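Where Do Our Old Clothes Go? A Survey of Clothing Use in Vistville

Project report by Xuân Mạch
2026-02-21

Background

Our class was asked to pick something people in Vistville throw away and find out more about it. I picked clothes. My family had just cleared out a closet, and most of what came out of it was T-shirts that still fit someone.

I wanted to answer two questions. How long do people keep a shirt before they stop wearing it? And what do they do with it after that?

Method

I wrote a paper survey with 4 questions and handed out 200 copies in November. Most went to students and their parents. The rest were left at the front counter of Jollis, the secondhand store near the bus station, with a box for returning them.

The questions were:

How many shirts do you own?
How many of them did you wear in the last month?
What did you do with the last shirt you got rid of?
Why did you get rid of it?

I added up all the shirts people reported and got 2988. I had guessed 3000 before I started, so the total was close, but the guess was mostly luck. Some people clearly rounded their answers. A few left the second question blank, and I did not use those forms when I compared shirts owned to shirts worn.

Results

People wore fewer than half of the shirts they owned in the last month. Adults and students were close to each other on this question, which I did not expect. I thought students would own less and wear more of it.

The most common answer to the third question was that the shirt was given to a relative or friend. Donating came second and the trash came third. Several people wrote in that they cut old shirts up for cleaning rags. I should have made that a choice on the form.

For the last question, the main reason was size. Stains and holes were next. Plain T-shirts were mentioned more than any other kind of shirt, both as the thing people own the most of and as the thing they get rid of first.

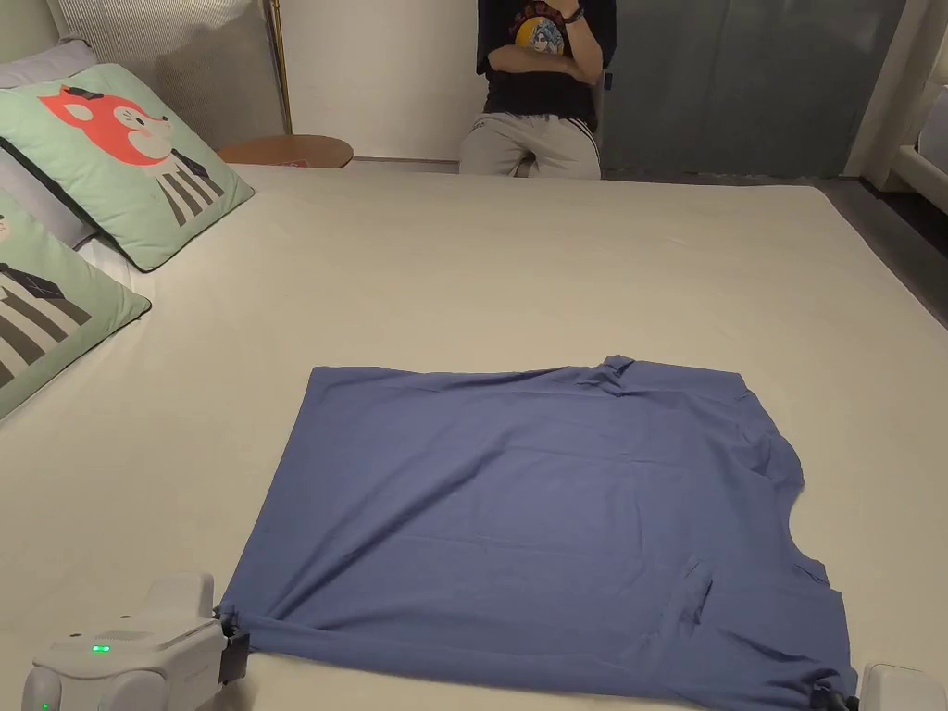
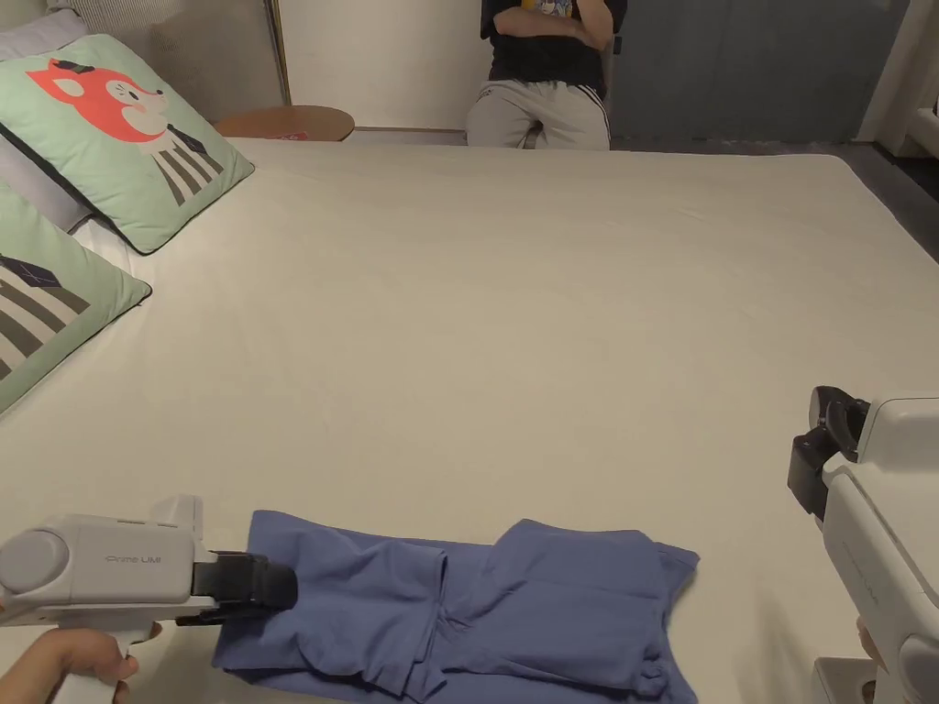

A blue shirt on a bed.

I also talked to a worker at Jollis about what happens to donated clothes. The store sorts them into three groups: ready to sell, needs a wash or a small repair, and not usable. The third group is sold by weight to a company called Vuvum, which shreds it for padding. She said T-shirts with printing on them are hard to sell – people want plain ones or very old ones.

Problems With the Survey

The people who filled out a form at Jollis were already in a secondhand store, so they probably donate more than other people do. I did not mark which forms came from there, and by the time I thought of it they were all in one pile. The survey also only asked about shirts. Coats and shoes might give a different result.

Next Steps

My teacher suggested a clothing swap at school in place of a second survey. The Cù laundry on my street has offered to wash anything that comes in, as long as it is bagged by color. I would keep a list of what is brought and what is taken – then the numbers would not depend on people's memory. I still need to ask about using the gym.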